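Junio, por Tiburcio Ibarra

El albergue de Bredeo ya tiene sala de ordenadores, y hay que ver cómo está. El jueves abrió a las nueve de la mañana en la planta baja del polideportivo y a las once no quedaba una silla libre. Gente rellenando solicitudes de ayuda, gente buscando colegio para los críos, una señora que por fin dio con el teléfono de su hermano en Villalobos y lo cantó en voz alta para que se enterase toda la sala. ¡Se enteró toda la sala, y aplaudió!

Son 40 equipos, todos de segunda mano, montados en tres noches por los alumnos de informática del instituto y por unos cuantos vecinos que se apuntaron sobre la marcha. La conexión la ha puesto Kerow, que tiró un cable desde el edificio de enfrente y que mantendrá la línea gratis mientras haya familias alojadas. En el polideportivo duermen unas 200 personas desde que el río se llevó por delante las casas bajas de Grurnley, y muchas salieron con lo puesto, sin papeles y sin móvil.

Lo de los papeles es lo que más trabajo está dando. Casi todos los trámites se hacen ya por internet, y quien no tiene correo electrónico se queda en la primera pantalla. Por eso en la sala hay siempre alguien que ayuda a abrir una cuenta, a recuperar una contraseña o a entender qué demonios pide el formulario (el de la vivienda provisional tiene 10 páginas, y la séptima se las trae). 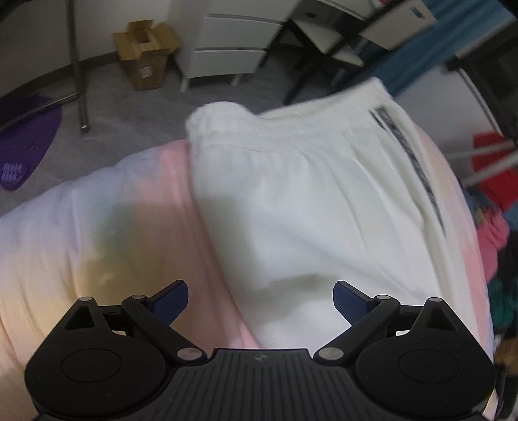
A mediodía se formó un turno espontáneo de traducción entre dos chicas que hablan portugués y un matrimonio mayor que no se aclaraba con el seguro. Luego vino el señor del seguro, por videollamada, y acabó saludando a media cola. A mí me dejaron sentarme un rato con los pequeños, que tienen reservada la hora de la merienda para jugar y escribir a sus compañeros de clase. Una niña de siete años me enseñó a cambiar el fondo de pantalla. Ahora el ordenador de la esquina tiene un delfín.

El horario es de nueve de la mañana a diez de la noche, todos los días, con media hora de cierre para comer. No hace falta pedir cita. También pueden usar la sala los vecinos de Grurnley que están en casas de familiares, basta con dar el nombre en la entrada.

Faltan auriculares, cartuchos de tinta negra y un par de impresoras que funcionen (la única que hay se atasca con los sobres). Quien pueda echar una mano puede dejar el material en la puerta lateral del polideportivo, por las tardes, a partir de las cinco.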